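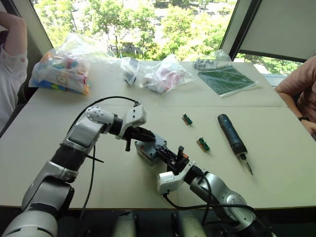
Stage and House Check – Grorard Jazz Room
Checked before doors, 27 December 2024
Booking: Bultel Quintet, two sets

1. Exits and aisles
Front exit clear – OK
Side exit clear – OK
Rear exit clear – FAIL at first check. Two bass cases and a drum trunk were against the door. Moved to the green room. Rechecked, OK.
Exit signs lit – OK
Center aisle width – OK after the second row was pushed back.

2. Capacity
Posted limit 201. Tickets sold 201, so no walk-ups. The guest list has to come out of that number. Door staff told.

3. Stage floor and risers
Drum riser locked, all four legs – OK
Front edge tape – worn on the left side, replaced.
Piano casters locked – OK
Piano lid prop – OK. The band wants the lid on the short stick for both sets.
Loose boards – one near the vibraphone position. It gives a little underfoot but the screws are tight. Look at it again in January when the stage is bare.

4. Power
Stage left outlets tested – OK
Stage right outlets tested – OK, except the lower one, which is still taped off. Do not use.
Cables crossing walkways covered – OK
Guitar amp – buzz on the first try. Changed the power cord and the buzz stopped. Old cord tagged and taken out of use.
The organ has its own circuit. Nothing else goes on it, including the merch table lamp.

5. Overhead
Lighting clamps tight – OK
Safety cables on all fixtures – one missing on the back bar, fitted.
Speaker hangers – OK by eye from the ladder. Full inspection is done by Peltura and is due in January.

6. Sound level
House limit is set at the desk. Sound check stayed under it, but the trumpet and tenor together came close on the closer, "Győri". Monitors turned down a little. Earplugs at the bar – one box of 50, nearly full.

7. Fire and first aid
Extinguishers in place, pins and tags present – OK
First aid kit – short on large bandages. Add to order.
Candles – battery type only. 56 on hand, batteries tested.

Open items
Lower outlet, stage right
Board at vibraphone position
Large bandages
Rear door needs a "keep clear" sign on the inside – bands load in that way and will block it again

Result: OK to open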